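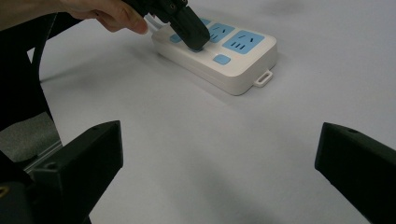

Une lectrice nous écrit que sa facture d'électricité a grimpé alors qu'elle était absente tout le mois de novembre, et demande si sa maison reçoit du monde sans elle. Nous avons repris sa question en tête de liste, les autres suivent.

Mon logement est vide, pourquoi le compteur tourne-t-il ?
Parce que vos appareils, eux, sont restés. Box, chauffe-eau, congélateur garni pour un siège : tout cela consomme en votre absence. S'y ajoute l'abonnement, dû même par les absents.

Que veut dire « relevé estimé » ?
Que personne n'est passé. Nandora calcule alors votre consommation d'après l'année précédente, y compris si vous aviez cette année-là des adolescents à la maison. Envoyez votre propre relevé avant la clôture de la période et l'estimation est annulée.

J'ai reçu un index de 3 081 et mon compteur affiche 1 785. Qui a raison ?
Le compteur. Joignez une photo lisible à votre réclamation. Les photos prises dans le noir sont très appréciées du service, mais ne sont pas traitées.

Quelle différence entre les formules Tarus et Bruvside ?
Tarus a un prix unique. Bruvside distingue heures pleines et heures creuses, et convient aux foyers disposés à faire tourner le lave-linge à deux heures du matin. Demandez l'avis des voisins du dessous.

Puis-je changer de formule en cours d'année ?
Oui, 2 fois par an, sans frais. La troisième demande sera lue avec intérêt et refusée.

Je déménage, que dois-je faire ?
Résilier. Le précédent occupant du logement témoin de la rue Prendergast ne l'a pas fait et a réglé 415 euros de chauffage à ses successeurs, qui l'en remercient.

Page mise à jour le 12 mars 2019.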